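# Why Do Apples Turn Brown?

Cut an apple in half and the inside is pale. Leave the halves out for 30 minutes and they start to turn tan, then brown. The apple has not gone bad. It has changed because the inside has met the air.

## What is inside an apple

Like every living thing, an apple is built from cells. A cell is a tiny bag with thin walls. Most apple cells are too small to see without a microscope, and they are full of water, sugar, and many other things.

Two of those other things matter for this story. One is a group of chemicals called **phenols** (say "FEE-nols"). The other is an **enzyme**. An enzyme is a helper that makes a chemical change go faster. In a whole apple, the phenols and the enzyme are kept in separate parts of the cell, a bit like two people in different rooms of the same house.

## What the knife does

When you cut an apple, the knife breaks open the cells along the cut. The walls between the "rooms" break too. Now the phenols and the enzyme can mix.

They still need one more thing, and that is oxygen. Oxygen is a gas in the air. You are breathing it now. When oxygen reaches the broken cells, the enzyme uses it to change the phenols into new chemicals. Those link together and make a brown color called **melanin**. There are different kinds of melanin, and one kind gives color to your hair and skin.

A bruise works in almost the same way. If you drop an apple, the skin may stay in one piece, but the cells under it get crushed. There is some air between the cells inside an apple, so the crushed spot can turn brown under the skin.

## Why the skin helps

The peel keeps most of the outside air away from the flesh. It also has a thin layer of wax on it, which the apple makes by itself. The wax slows down the water leaving the apple, so the fruit stays firm for longer.

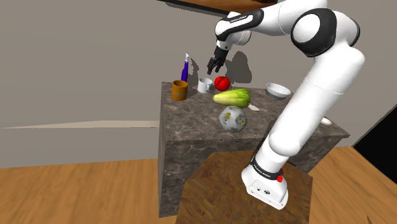 Some kinds of apple brown faster than others. Red Delicious apples tend to brown quickly. Cortland apples brown slowly, so people like to use them in salads. The difference comes from how much of the enzyme and the phenols each kind has.

## How to slow it down

**Lemon juice.** The enzyme does not work well in acid, and lemon juice is an acid. It also has vitamin C, which uses up oxygen before the enzyme can.

**Cold.** Most chemical changes go more slowly when things are cold. A slice in the refrigerator browns more slowly than a slice on a plate in a warm room.

**Water.** A slice pushed under water is kept away from most of the air.

**Cooking.** Heat changes the shape of the enzyme so that it stops working.

## Try it yourself

You will need one apple, some lemon juice, a bowl of water, and three small plates. Ask an adult to cut the apple.

1. Put one slice on a plate and do nothing to it.
2. Brush lemon juice all over the second slice and put it on a plate.
3. Hold the third slice under the water with a spoon. Take it out at the end and put it on the last plate.
4. Wait 30 minutes, then compare the slices.

Draw each slice and color it to match. If you have more than one kind of apple at home, do the test again with the other kind and put your drawings side by side.

## Words to know

**Cell:** a very small part that living things are built from.

**Enzyme:** a helper that speeds up a chemical change.

**Oxygen:** a gas in the air that people and animals need to breathe.

**Melanin:** a dark color made by many living things.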